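3.2 Condition of the towers at the dismantling bench

The material studied came from the desktop stream at Nornau, where end-of-life office computers are received on pallets and passed to manual dismantling. The sample consisted of 2,186 tower units. All-in-one machines, laptops and thin clients were sorted out at intake and are not treated further. Each tower was weighed closed, opened, and laid on its side before any component was touched. The inspection protocol follows Csizmadia and was applied without changes, except that the field for optical drives was merged with the field for other bay devices.

Three properties were recorded at the moment of opening: which components were still present, how far the wiring obstructed access to them, and which fastening methods held them in place. The first determines the value of the unit. The second and third determine the labor needed to recover it. Earlier work in the Stitari inventory reported only the first, and estimates of labor derived from it tend to be low for older cases with separate drive cages.

Component presence was scored by position. A position was marked as filled, empty or not accessible. Processor sockets were scored separately from the board, as processors are often pulled for reuse before a unit reaches the dismantling line, while the board, memory and power supply are left in place. A raised retention bracket over an empty socket was scored as prior removal. A closed bracket was scored as unknown until it had been lifted. Figure 4 gives an open unit with the socket in the first of these states. 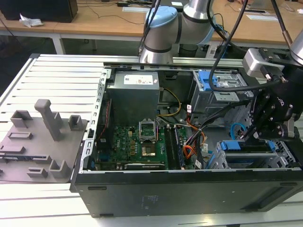
Figure 4. Desktop tower on its side with the side panel removed. The CPU socket is empty and its retention bracket is raised; the power supply, a memory module and an expansion card are in place.

3.3 Wiring and order of removal

Wiring was treated as an obstacle in its own right. In the unit in Figure 4, yellow power cables run in loops from the power supply down toward the motherboard, and orange and red SATA cables lie together with black wires in the middle and right of the case, between the board and the drive bays. Obstruction was rated on the scale used at Sárközi, from free (no cable crosses the component) to blocked (the component cannot be lifted until at least one cable has been disconnected or cut). Cables that could be pushed aside by hand and stayed there were rated as free.

The order of removal was fixed for all units. Data cables were disconnected first, followed by power connectors, expansion cards, memory, drives, power supply and board. Operators were allowed to cut cables only after both ends had been tried. Cutting is faster, but it leaves connectors seated in the board and lowers the grade of the copper fraction, so each cut was logged with the component it released.

Drive bays were classed by release mechanism. Cages with plastic latches or tabs were entered as tool-free and screwed cages as tool-bound. Mixed cases were entered under the slower mechanism. A latch that broke on opening was still counted as tool-free, with the breakage noted in the remarks field. Screws retained inside the chassis after removal of a drive were collected with the steel fraction and were not weighed separately.

Time was taken from the first contact with a cable to the moment the board left the chassis. Pauses longer than 30 seconds were subtracted. Units in which the board could not be released within 40 minutes were set aside and completed by a second operator, and their times are excluded from the means. The weighing of fractions used the bench scale supplied by Bumance, which was checked against a reference mass at the start of each shift. Mass balance was closed per unit, and units with an unexplained loss between the closed weight and the summed fractions were opened for a second inspection of the empty chassis.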